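4. Second Viewings and the Aging of Effects

4.1 The question of the second opinion

Many film reviews are written within one or two days after the press screening, and most of them are never opened again by their author. In the previous section we showed that the first reviews of the Dotton films gave much space to the digital effects and little to the story. In this section we ask what happens when the same viewers meet the same film again after many years. We are interested in the change of opinion, but also in the words in which the change is expressed.

The material comes from the retrospective held at the Funier cinema in Gritville in May 2022. The cinema showed the Dotton films in order of release, one film in each session, without an introduction and without a discussion after it. We invited 20 viewers who had seen all the films in their first release and who had kept something in writing from that time: a diary, a letter, a review in a student paper or a long message on a film forum. Such people are not the general public. They cared enough to write, and they cared enough to keep what they wrote, so the results should be read with this limit in mind.

After each session the viewers wrote a new text of free length. They did not see their old text before this was done. In November we returned to them with both texts side by side and asked them to comment on the difference.

4.2 Effects and the sense of weight

The complaint that comes back most often in the new texts is that things on the screen "have no weight." In the old texts this expression is almost absent. The same battle in the second film, which one viewer had called "a miracle" in a student paper, is now "a lot of colored paper in the wind." The viewers do not say that the battle is badly drawn. They say that they no longer feel anything can be hurt in it.
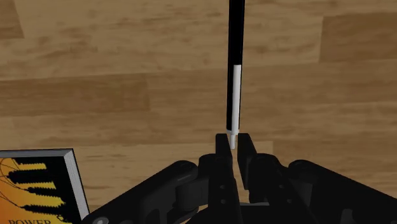 The space battles receive the hardest judgment, while the quiet interior scenes are mostly forgiven, although they contain nearly as much digital work. We believe the reason is partly one of scale. A viewer has never stood beside a warship, but every viewer has sat at a table, and the memory of small things helps the eye to accept them. The black-and-white pen and the book on the wooden surface in Figure 2 are computer-rendered too, and they ask very little belief from the person who looks at them. In the Dotton films the navigator's cabin works in the same way. Several viewers praised its lamps and its maps as "real sets," and some of them kept this opinion even after we told them that most of the cabin was added later.

It is possible that the praise for the cabin has another source. The scene is slow, the two actors speak in low voices and the music stops. When a viewer writes that the room is real, he or she may be speaking about the acting. Our method cannot separate these two explanations, and in the comments from November the viewers themselves were not sure.

4.3 The case of Nigatu

The desert planet Nigatu, which fills the first hour of the fourth film, needs a separate remark. In the old texts it was the least liked place of the whole series – too yellow, too empty, too long. In the new texts it is the most liked. Of the 5 viewers who had called it boring in their old text, 4 now named it as the part they would watch again. They wrote about the wind, the patience of the camera and the long walk to the well. Only 2 of them remembered that they had disliked it before, and both were surprised by the strength of their earlier words.

We do not take this as proof that the hour on Nigatu is better than the first critics believed. The viewers are older now, and the films around them have become faster. A slow hour in a loud series can be felt as a rest, even when it was felt as a mistake at the time of release. The next section looks at the television versions, where the walk to the well was removed.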